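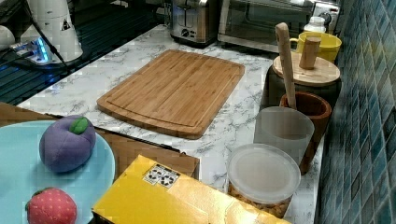
The bamboo board, toaster behind it.

I've been trying to learn how to bake sourdough since June, and I have finally made a loaf I would feed to another person! It took me a long time to get here, mostly because I kept changing everything at once. New flour, new folding method, different spot for the bowl, and then I'd wonder why I couldn't tell what helped.

My friend Nafula Simiyu finally told me to pick one recipe and stay with it for a month. So I did. Mine uses 500 grams of bread flour and 355 grams of water, plus salt and a big scoop of starter (I go by feel on that one, sorry). It's a fairly wet dough but you get used to it – wet hands help a lot.

The part I had wrong was the timing. My kitchen gets chilly at night and I was shaping the dough first thing in the morning when it had barely moved. Now I let it go until it's puffy and jiggly, even if that means lunchtime, and then it goes in the fridge overnight. Two of my last loaves had a real ear on top, and I was so excited that I called my mom.

I still can't wait the full 2 hours before slicing. I know, I know, it gets gummy in the middle. Warm bread and salted butter though!

Next I want to try rye, maybe with caraway seeds if I can find them at the little store by my work. If you've got a rye recipe you like, leave it in the comments.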